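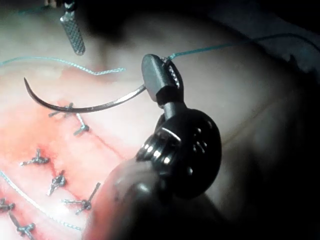 brackenpost
Reply to the original question: the 46 liters per week figure from Wetulura is pack weight converted to volume, so it says little about what reaches the creek. Count items per reach instead. We walk the same bank below Skullanska each May and log film, foam and line separately.

siltline
Counting has its own problem. One foam cooler breaks into 1022 pieces and your survey says the bank got worse. I log dry mass, sieved at 2 mm.

brackenpost
Mass hides the film. A grocery bag weighs next to nothing and still blocks a culvert screen. Log both if you have a scale.

oxbow_11
What mesh is everyone using on the outfall? The Danzer net on ours tore at the collar after the first high flow.

siltline
Collar tears are usually a mounting fault. Check that the strap sits in the groove and that the net can swing downstream. If it is pinned at the tail it takes the full load at the seam. 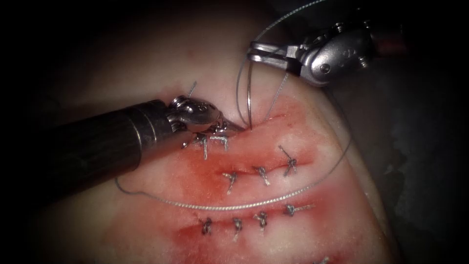 Also check the net at low flow. Leaves fill the bottom third first, and after that anything that floats goes over the top. At Skorkgate we moved to emptying it every 11 days in fall and the overflow stopped.

oxbow_11
Tail was pinned. I will free it and refit the collar. Not convinced on the schedule, our catchment is mostly parking lot and there are few leaves.

brackenpost
Then go by rainfall. Parking lots flush early in a storm, so a fixed interval will miss it. I would still like to see item counts from that outfall.

siltline
And dry mass.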